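The slow return of the rainy-day games cupboard

When my sister and I cleared our mother's house in March, the last thing left standing was the games cupboard, and of course that was the one that took us all afternoon. There were 15 boxes in it, most of them held shut with perished elastic bands, and we opened every single one (you would have too).

Ffion Mostyn would have approved. She runs a games evening above the old chandlery in Skallamura, and she has spent 18 years persuading grown men and women that they still like playing on the floor. Her favourites are the homely sort - a cup, a block or two, a cloth thrown over the table and rules that somebody's gran made up.

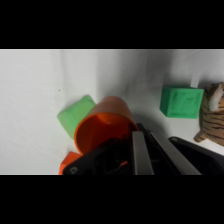

Rules that wander

The lovely thing about family games is how they drift. Ours was called Flernov, and I grew up believing the whole country played it. My husband's family had something very like it, known as Skoltar, except that they let you pass twice and we would have sent you to bed for that. Ffion writes all these versions down in a big blue ledger, arguments included.

If you fancy starting a cupboard of your own, she suggests two games to begin with, one quiet and one loud, and a decent biscuit tin for the bits. Ours still smells faintly of ginger nuts.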